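Tuning Suture Tension on a Shared-Workshop Instrument Rig

Furkavance Build Notes, Part 4

This part covers thread handling on the Pranura bench rig, as assembled by members of the Bukholm workshop. It assumes that both instrument arms have been mounted, that the cable drives have been tensioned according to Part 2, and that the wrist cameras return a steady picture. Members who have not completed the homing routine should do so before continuing.

1. Prepare the pad

Fasten the synthetic tissue pad to the tray at all four corners. A pad that lifts at one corner will shift under load and spoil every reading that follows. Simulated blood may be used, but it should be applied sparingly and kept away from the cable drives.

Cut the suture to a length that can be managed within the working area. Long tails catch on the wrist and are a frequent cause of failed runs.

2. Set the jaw limits

Open the Najjar controller panel and select the jaw page. Enter 87 as the closing limit for both instruments and 1000 as the step rate. Close each jaw on a scrap of thread and pull gently by hand. If the thread slides, raise the limit one step at a time. If the thread flattens or frays, lower it.

The limit is stored separately for each arm. Members who exchange instruments between sessions must enter it again, even when the two instruments look identical.

3. Check the wrist

Move each wrist slowly through its full range with no thread held. The pulleys should turn without hesitation, and the jaws should remain closed while the wrist bends. Jaws that creep open during this test indicate a slack cable. Return to Part 2 and correct the cable before proceeding.

4. Draw the thread

Hold the thread with one instrument and bring it up with the other at low speed. Keep the tips close to the pad, but do not allow them to press into it. The wrist cameras give the best view of this step, and the operator should watch them closely.
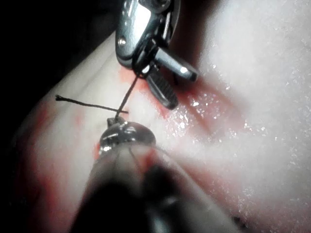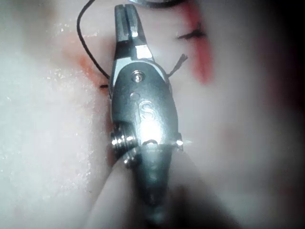 Stop the draw as soon as the load value on the panel reaches 530. The controller does not stop on its own at this value. A value of 1181 triggers the hard stop, which releases both motors and requires a new homing run – an interruption of several minutes that is easily avoided.

5. Tie and trim

Make two throws in opposite directions and settle each one before starting the next. Trim the tails short and remove the offcuts from the pad with tweezers. Both arms must be paused while hands are inside the tray.

6. Record the settings

Enter the jaw limits, the step rate and the highest load value in the rig log. Note any frayed thread and the arm that was holding it. A pattern of fraying on one arm usually points to a worn jaw face, and replacement jaws are kept in the drawer below the controller.

7. Shut down

Open both sets of jaws, raise the arms to the parking position and switch off the motor supply before the controller. Wipe the instruments with a damp lint-free cloth and dry them fully. Used pads go in the covered bin beside the sink.

Part 5 describes camera alignment and the replacement of wrist cables.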